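Rormont Ward Campaign Group, minutes, 21 August 2023

I took the notes again, so blame me for the spelling! We met at the Habte Rooms and started late while the chairs were found. Last meeting's minutes were agreed.

Leaflets: we've got 1,000 back from Trornine and they look lovely (the green is greener than I'd hoped). 13 streets still need someone.

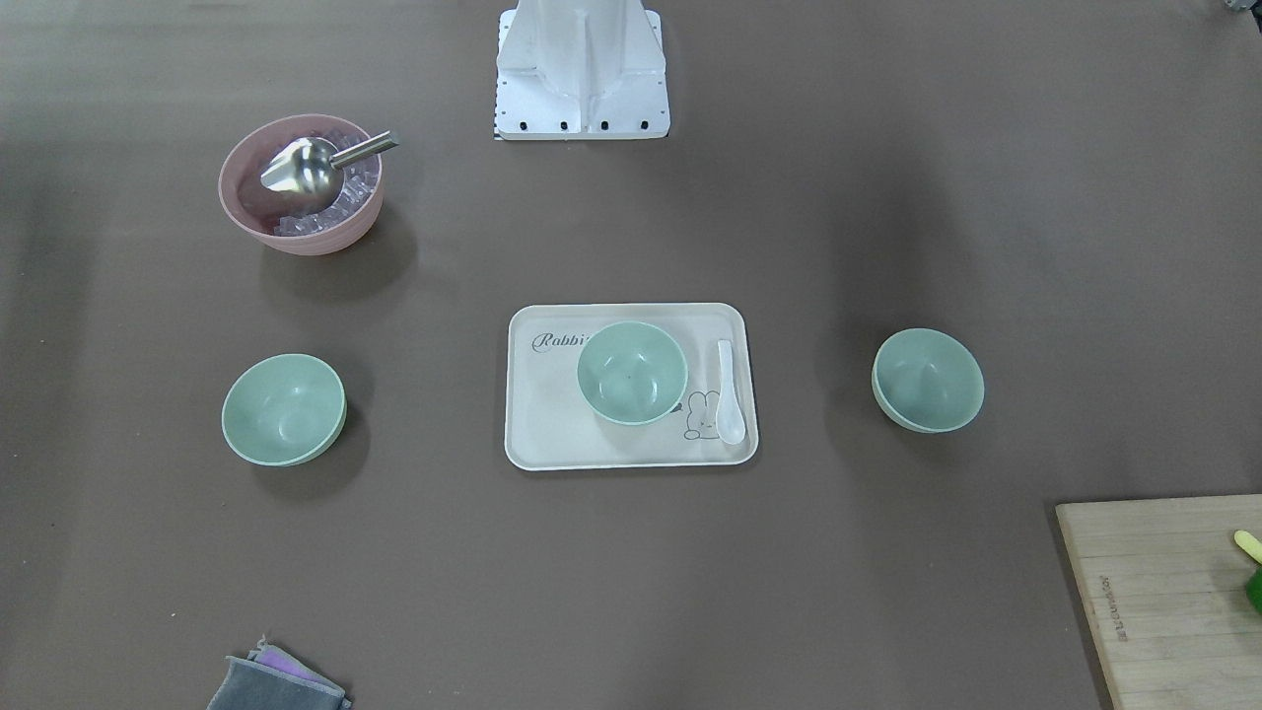
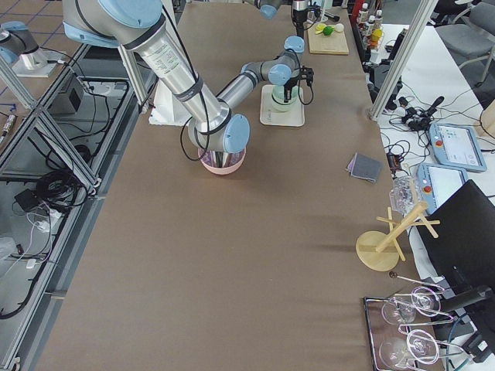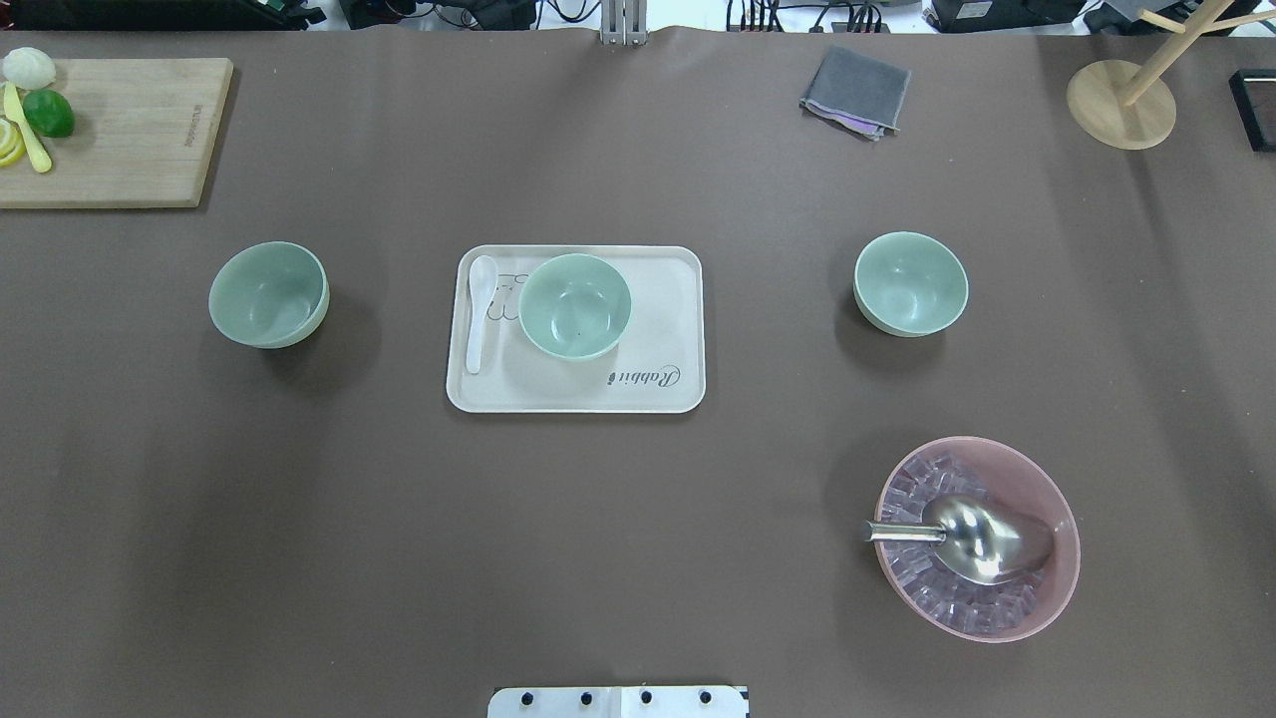 Bowls on the tabletop, all three views

Hustings: Triltanau Hall wants 20 pounds an hour, and we voted to pay for two hours. I'm writing to the other candidates this week.

Bus petition: carried over, as we ran out of time. The council won't look at it until April anyway.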